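Kullby Table Society
January 31, 2018

1/ The Kullby Table Society is pleased to share its notes from the winter tasting held in Messina. The subject was the citrus and fish cooking of the harbor districts, as prepared by home cooks and two small restaurants. The notes follow in this thread.

2/ The program was led by Hilde Kramer, who has chaired our regional food series since November. Members were asked to arrive hungry and to keep written remarks for each course. Most did both.

3/ The first course was a salad of oranges, fennel and salted anchovy, dressed with oil and black pepper. The oranges were sliced thin and left to stand with a pinch of salt before serving. Members found the dish bright and a little sharp, and several asked for bread.
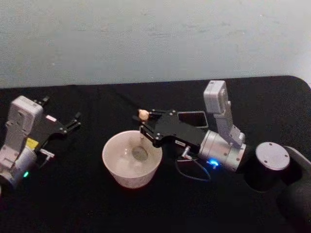 A white bowl on the black tabletop.

4/ The second course was swordfish rolled around breadcrumbs, pine nuts, raisins and a mild sheep's cheese, then grilled on skewers with bay leaves. The Society notes that the rolls from the first kitchen were tighter and held their filling better. The second kitchen used more lemon, and its plates came back cleaner.

5/ Ertuğrul Keskin spoke for a few minutes on stockfish stewed with potatoes, olives, capers and celery. He recommends soaking the fish for two days with frequent changes of water. His own family adds a pear to the pot near the end, a practice that divided the room.

6/ Members who wish to try the stew at home may use the following quantities, which serve 6: 400 grams of soaked stockfish, the same weight of potatoes, one onion, two stalks of celery, a handful of green olives and a spoonful of rinsed capers. Tomato is used sparingly. The pot should simmer over low heat and should not be stirred once the fish is in - shake it by the handles instead.
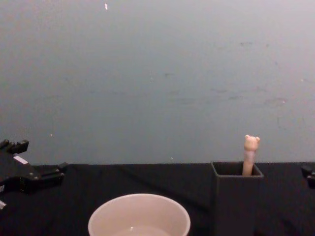

7/ Salt should be left until the very end, as the capers and olives bring a good deal of their own. Mr. Keskin adds none at all. Bok-nam Yoon, who tested the recipe for the Society, added a small pinch and a little chopped parsley.

8/ The wine for the evening was a light red from Nenis, served slightly cool. It was well suited to the swordfish and less so to the oranges. The Society would choose a dry white for the opening course on another occasion.

9/ Dessert was lemon ice with a soft brioche. Opinion was united on the ice. On the brioche, some members preferred it warm and torn by hand, while Ilir Kolev argued in favor of slicing and toasting it. The kitchen served it both ways.

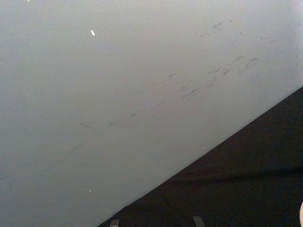
NEXT IN THE SERIES: ASODDEN

10/ The series continues with a supper in Asodden on smoked river fish, rye dumplings and pickled roots. Doğukan Akbulut will lead the evening and will prepare the dumplings himself.

11/ Places are offered first to members who were on the waiting list for Messina. Requests should be sent by private message to this account, with any allergies stated clearly. Guests of members are welcome when space allows.

12/ Printed recipe cards from the Messina tasting may be requested in the same way. Please say whether you would like the stew, the swordfish or the orange salad. The lemon ice card is still being corrected - the sugar was given wrongly in the first printing - and will be sent separately.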